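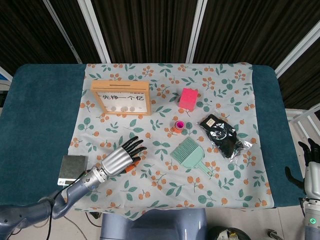
Coin frame (also savings frame, slot frame or wish box)

A coin frame is a shallow box made like a picture frame, with a slot in the top edge for dropping in money and a clear front so you can watch it pile up. It sits somewhere between a piggy bank and a wall picture. I've kept this entry in my little household encyclopedia going for years now, and it gets more mail than anything else I write, so I've finally sat down and redone the whole thing.

Construction

The basic parts are a four-sided frame, a clear front, a back board and an empty space in between, deep enough for a coin to fall through without jamming. Light wood is the usual choice, though I own a black one and a truly awful gold one. The front can be glass or acrylic. Glass looks better and doesn't scratch, but it makes the thing heavy once there's money in it! The Nudden frame, the one I know best, has a slot 140 millimeters long, and that takes a folded bill as well as any coin I've tried.

Getting the money back out is where the designs differ. Some have a back that slides up, some have little metal turn tabs like an ordinary photo frame, and the Tindeo ones are glued shut and have to be pried open. I don't like those. People who sell them will tell you it helps with willpower – maybe it does, but I've got a chisel mark on my dining table.

The slogan

Most coin frames carry a printed message behind or on the front. English ones tend to say things like "vacation fund" or "rainy day." Chinese ones are often much more cheerful about it, and a popular line is 先挣一个亿, which means "first earn a hundred million." It's a joke, of course, and it reads especially well over a bottom row of three silver coins. I love it. A frame that says "new tires" just makes me feel tired, whereas a hundred million leaves you plenty of room to grow.

The lettering is normally plain black on a white panel. If you want to make your own, print it on heavy paper and leave the bottom third blank, or the coins will cover your words by February.

Capacity

I get asked this constantly, so I tested it. My Nudden frame held 385 coins, all quarters, before they reached the slot. Shaking it gently now and then lets them settle flat (they like to lean on each other and leave gaps). The larger Ghanem model took 600, and by then I didn't want to lift it by the frame anymore. I'd keep either of them on a shelf and off the wall once it's past half full.

Some people would sooner weigh than count. A small digital kitchen scale with a flat metal platform is fine for this: weigh the frame empty, write the number on the back in pencil, and subtract. My empty one came to 1381 grams. This only works if you stick to one kind of coin, and check the limit of your scale first, too.

Care

Dust gets into the slot and there's no elegant way around it. A soft hand brush does the outside, and I run the corner bristles along the top edge. For the glass, a barely damp cloth, then a dry one. Don't spray cleaner at the front, it creeps under the edge and spots the white panel. An old cotton sock is as good as any cloth.

If the back is loose, a short strip of tape across the join will hold it. Masking tape peels off wood nicely later on. Packing tape took some of the finish with it on mine.

Put it on a tablecloth or a bit of felt when you empty it. Coins roll, and a bare tabletop sends them straight to the floor – a cloth slows them down a lot.

Related objects

Piggy bank; shadow box; ticket frame (same idea, wider slot, made for concert stubs); the Uner cork frame, for wine corks, with a round hole on top where the slot would be.

Last revised Sunday, December 13, 2020. Added the weighing section and corrected the Ghanem capacity.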